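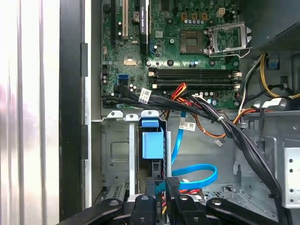 Photo: Okgate Reviews

The Pirkiter refurbished desktop is sold as a "builder's base." You get a case, a green motherboard, the wiring already run, and no processor or memory. Sulton wants 251 dollars for it, and I went in expecting to be annoyed. I was annoyed, only less than planned.

Start with the socket, the part I trust least on any secondhand board. One bent pin and you own a paperweight. I went over the gold pins with a flashlight and a magnifier and found nothing leaning. The metal bracket swings up without a fight and locks down firmly. Fine. I would still like a plastic cover over it in shipping, and mine came without one.

The four memory slots have white latches at both ends, which I like. Single-latch slots make me nervous when the board is already in the case. Two of the latches on mine were stiff enough that I pushed with a thumbnail and winced.

The listing calls the wiring "professionally managed." It is one fat bundle of black cables running along the edge of the board, past the memory slots and off toward the corner. It stays out of the way, I'll give it that. But if you need a single lead out of it you will be picking at it for a while – I lost most of an evening.

There's a white PCI slot, handy if you have an old card you can't part with. I do. Most buyers won't, and it tells you something about how old this design is. The coin cell sits close by, beside the white slot, so swap it before you fit any cards. Mine didn't hold the clock overnight, so add the price of a battery.

Thepsuriya sells a similar bare box with a 3-year warranty. Sulton gives you 5 months. For a used board that gap matters more to me than a tidy interior, and the salesperson I emailed in March never explained it.

Would I buy it again? At this price, no. Knock off enough to cover the memory and I'd think about it. 3 out of 5.

Contact | © Okgate Reviews | Back to top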